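Praltanstead jail drops its phone rate and says paper mail is coming back

December 6, 2020

Okay, I've got good news for once, so I'm going to type this up before my coffee gets cold. The Praltanstead jail is cutting what it charges for phone calls and (this is the part I've been yelling about since September) it's going to start handing people their real letters again. On paper! With the kids' crayon on it and everything.

I got the notice last night from Na-rae Yook, who runs the family line over at Ketura, and I read it twice because I didn't trust it. The rate for a local call goes from 33 cents a minute to 10. Same price for long distance, which used to be a mess that changed depending on who you asked. If you've got money sitting in an account already, it stays there and just lasts longer. You don't have to sign up again.

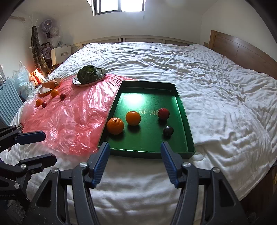

The mail thing is going to take longer. Back when the jail signed with Onu for its tablets, all personal mail started going to a scanning office in Jelham, and what people inside got was a picture of the letter on a screen. Sometimes. I've talked to moms who sent three-page letters and found out only page one showed up. My own birthday card to my cousin came through sideways and so dark he thought it was an ad. And once the originals were scanned they got shredded, so if the scan was bad, too bad.

Ketura asked families to write down every problem and send it in, and 191 of those reports landed on the jail's front desk this fall in one big box. Na-rae carried it in herself. She told me on the phone that the lady at the window tried to give her a receipt for "one package" and she stood there until it said what was in it. I love her.
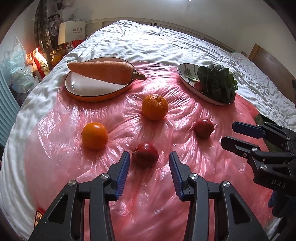 So what changes, and when? The phone rate is supposed to be live already. I'd still check the first call you get, and write down the time it started and the time it ended, and see if it adds up. The paper mail starts with handwritten letters and kids' drawings only. Photos will still be scanned for now, and greeting cards are "under review," whatever that means. Books still have to come straight from a store, new, paperback, same as before. Please don't mail anything to the jail's street address until Ketura posts the new one, or it'll get sent back to you and you'll be out the stamp.

There's also a line in the notice saying that nobody will lose tablet time for choosing paper. I'm glad that's in writing. People inside had been told different by different officers and a bunch of them were scared to sign the request form.

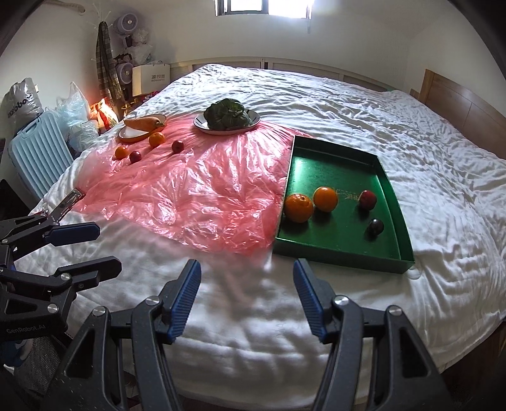 Food didn't make it into the deal, and I know a lot of you were hoping. The family letter asked for fresh fruit every day and a real vegetable with dinner, and the jail's answer was that the kitchen contract is a separate matter. My cousin says what they get is fruit cocktail in a little cup, and not even daily. Look at that green tray, with the oranges and the red apple and the plum in it. He'd trade a week of commissary for that. He used to eat plums over the sink all summer and now he asks me to tell him about them, so I do, at 33 cents a minute (well, 10 now!). Na-rae says the food contract comes up for renewal and she wants to be in the room when it does, so if you have notes on what's being served, dates and all, send them to her and keep a copy.

I asked the jail's office why the phone rate dropped now and got a one-line email saying they "regularly review service costs." Fine. I also asked whether anybody would get money back for letters that were shredded or calls that dropped after a minute, and I haven't heard anything on that. I'll keep asking.
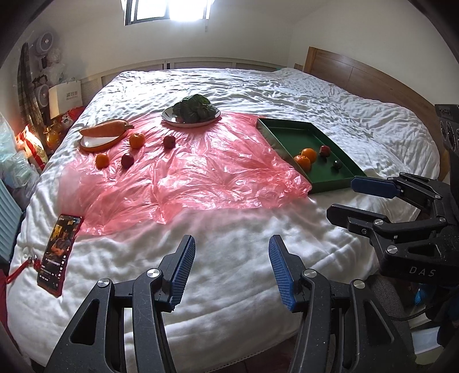
Oranges and apples on pink plastic, with a big carrot and leafy greens behind.

A few of you have asked whether this covers people held at Praltanstead for other counties. Yes for the phones. On the mail I've been told yes and I've been told "probably," so I'm not promising anyone. If your person is on a hold from somewhere else, call the Ketura line first and have their booking number handy.

One more date-ish thing: the next family call is the evening after the new mail address goes up, and it runs seven to whenever we're done. You can listen without talking, and you don't have to give your last name. Bring your questions about the tablets too, because somebody from Onu has been invited. They haven't said if they're coming.

I'll put the new mailing address at the top of the page as soon as I have it.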